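Ticket 106: Billed twice for Vestis business coaching program
Status: Reopened by customer
Opened: Oct 6, 2021

I joined the Vestis program through the Skenano portal in May. The sales page promised "clarity in 30 days" and a full refund if I didn't feel more confident. I'm not sure how anyone measures that, but I paid. My card was then charged a second time for something called the Founder Circle. I never ticked a box for it.

Reply from Skenano support: Thanks for reaching out! Please clear your browser cache and check your membership page again.

I cleared it. The page still shows 2 active plans. I don't see how my browser could charge my card in the first place.
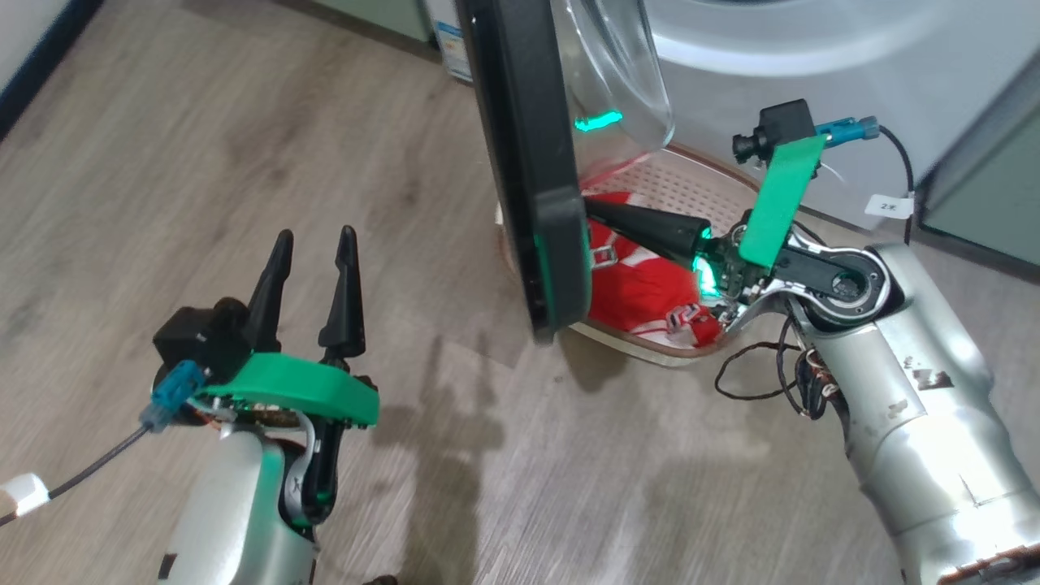

Reply from Skenano support: We've passed this to Hiebert, who handle payments for Vestis. They say the Founder Circle is added when a member finishes module 3.

Then the module page should say so. It says "Congratulations, keep growing" and has one button, Continue. I've read the terms through and the upgrade isn't mentioned. I also asked for the names of the Grillesham businesses in the success stories, and got a link to the same success stories.

Update: Founder Circle cancelled, refund marked as pending. Ticket closed by support.

Reopened. Pending isn't paid. Please leave this open until the money is back on my card, and send me the cancellation in writing.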